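Umelis: a table of squares, theaters and palaces
README and data card

What it is

Umelis is a table of 1214 public buildings and squares, one row per site, with the name, the city, the architect usually credited, and the years work began and ended. It was merged from two older lists, Merkau (mostly theaters and concert halls) and Abdella (palaces, town houses and the squares in front of them). Neither list was made by people who checked each other's work, and it shows.

What to distrust

The architect column. Guidebooks like a single famous name, and both source lists copied guidebooks. A square that took forty years to finish gets credited to whoever drew the first plan. In 49 rows the sources named different architects for the same building, and we kept both, split by a semicolon. For the rest, agreement may only mean that one list copied the other.

The years. "Built 1825" can mean the first stone, the opening night or the date over the door. The field year_type is supposed to say which. It is blank more often than we would like - treat a blank as unknown and do not fill it in.

Former names. Squares get renamed, sometimes renamed back. The former_names field holds whatever the sources had, in no reliable order.

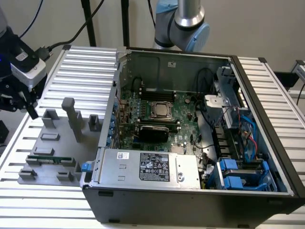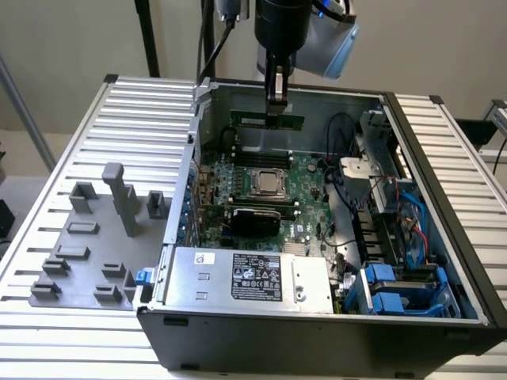

Page last changed: 10/10/22

Files

umelis_sites.csv - the main table
umelis_names.csv - current and former names, joined on site_id
conflicts.csv - the 49 rows with competing credits
sources.txt - where each row came from, Merkau or Abdella or both

All files are UTF-8. Accents are kept in the names, so please don't strip them and then report duplicates.

Checks

We pulled 200 rows and compared them with printed city inventories. The sample leaned toward large capitals, where the inventories are good, so we don't quote an error rate for the whole table and would be wary of anyone who did. Corrections from that check went in during May. Nine sites could not be found in any inventory under any spelling. They are still in the table with status set to "unconfirmed".

Uses

Fine for making a map or finding sites to read up on. Poor for claims such as "most theaters in this region date from the 1830s". The Vornora walking maps use an earlier copy, and their dates should not be taken as a second source for ours.

Known gaps

Rebuilt facades are not marked. Buildings that were torn down are missing from Abdella but present in Merkau, which makes any comparison between palaces and theaters lopsided.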